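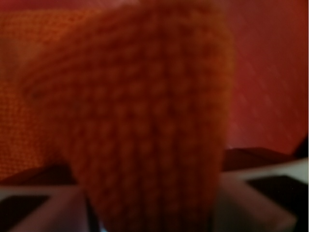
Minutes - Winter Knitwear Working Meeting, Kuvness Community Workshop

Reading time: 2 min

Date: Fri 19 July
Chair and minutes: Zsófia Oláh
Present: the sorting group, the mending group, two guests from the Kirnatis shop

1. Minutes of the last meeting
Accepted with one correction. The yarn order was for 148 balls and it was wrongly written as 184.

2. Knitted pieces in orange
The group discussed the orange knitted pieces. In the rust-orange yarn the stitches stand up in small bumps and the columns have dark grooves between them, so it looks ribbed. The brighter orange has a fine, regular stitch. It was agreed that the two oranges will not be put in the same bundle, even if the difference is small under the evening lamps. The label for the first will say "rust" and for the second "orange". The mending group asked for a short length of each yarn to be kept for repairs. Agreed.

3. Folding
There was a long discussion about folding. Some members prefer to roll the thick pieces, others say that rolling stretches the edge. The chair proposed to fold flat until January and then look at it again. Accepted, with two against.

4. Stock and target
We have 386 finished pieces on the list. The target for the winter sale is 400. The Kirnatis guests asked if children's sizes are included in this number. They are included. Pieces that wait for mending are not.

5. Storage
The cupboard at Lakatos is free from next month. The key stays with the chair. Bags must be closed well before they go there - last winter we found moth holes in the gray scarves. The question of lavender or cedar was not decided.

6. Other matters
The tea fund is low. The iron on the back table leaks and should be used only dry until it is repaired.

Actions
- Zsófia Oláh: write the labels, ask Juvville for a price on paper bags
- Mending group: cut and mark the repair yarn
- Sorting group: separate the bundles which are already mixed

The meeting was closed at the usual time.

Recent items
Minutes - Spring Yarn Order
How to Wash Hand-Knitted Wool
Winter Sale at Juvville: Table Plan
Mending Evening, What to Bring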